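Juvent Pauses Kerley 2 Update After Grip Fault Found in Testing

PRITDALE, 8 Aug 2024 - Juvent has stopped the rollout of the Kerley 2 control software for its two-armed home robots after simulated testing turned up a fault in the way the software confirms a grip. The company is asking sites that have already installed the update to go back to the earlier version before running the robot again.

The fault can cause the software to record that an object is being held when the gripper is open. The arm may then go on to the next step of its task, including lifting or moving across a piece of furniture, with nothing in its fingers. In some cases the second arm also starts to move sooner than it should.

Juvent has received no reports of injury or property damage. The fault has been reproduced only in simulation so far, but the same grip check runs on the physical robots, and the company is treating it as a safety matter.

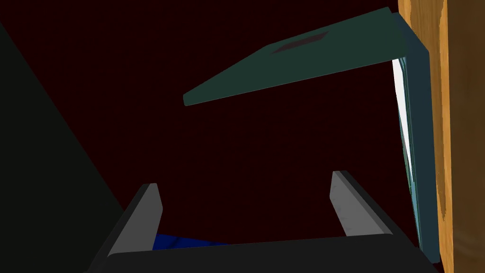 What Testing Found

The fault came up in a series of 417 simulated runs of household tasks. In 17 of those runs, the software logged a completed grip that had not taken place. The runs were carried out at Juvent's test office in Pritdale and checked a second time by Fuchs, the engineering firm that reviews the company's safety software.

Engineers traced the error to a change made in June. Earlier versions of Kerley compared the motor reading with the measured distance between the fingers. The June change let the motor reading stand alone if the distance reading arrived late. When the simulator was set to delay that signal, the software accepted the motor reading and carried on.

Fuchs confirmed the cause and recommended that the rollout be stopped until both readings are required again. 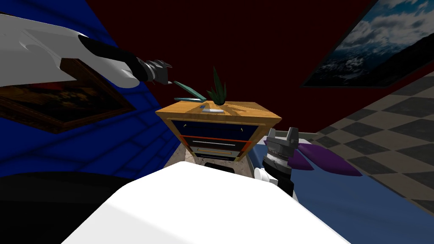
A late signal is most likely to matter in tasks where both arms work close together and the space is tight. Juvent's bedroom test is one of these. The arms reach in on either side of a nightstand that has a potted plant on top, so an arm that moves early has little clear space to move through. Several of the faulty runs came from this room. Others came from kitchen and hallway tests, and Juvent does not believe the fault is limited to any one type of task.

"The robot should stop and wait if it can't tell whether it has hold of something," said Maximiliano Sotomayor, director of product safety at Juvent. "This version didn't always do that. We should have tested the change with delayed signals in June, before it went out, and we did not."

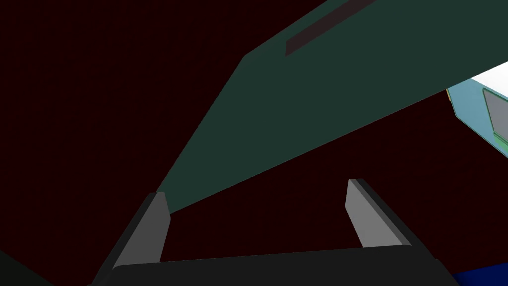
View from the left arm with the gripper open and empty. Simulation view: Juvent.

What Customers Should Do

The update was sent to 106 sites before the rollout was stopped. Juvent has contacted each of them by phone and email. Sites should take these steps:

Switch the robot to standby and keep people and pets out of its reach.

Open the settings page and check the software version. Robots showing Kerley 2 are affected.

Choose "Restore earlier version" and wait for the restart to finish.

Do not run any two-arm task until the earlier version is showing on the settings page.

Robots that never received the update can be used as normal. The emergency stop button is not affected by the fault and works in all versions.

Next Steps

Juvent is preparing a corrected version that requires both readings before a grip is confirmed. If either one is late, the arm will hold its position and show an alert. The full set of simulated runs will be repeated with delayed signals, followed by tests on physical robots. Fuchs will review the results before the update is offered again. No release date has been set.

Customers who cannot restore the earlier version should leave the robot switched off and contact Juvent customer support.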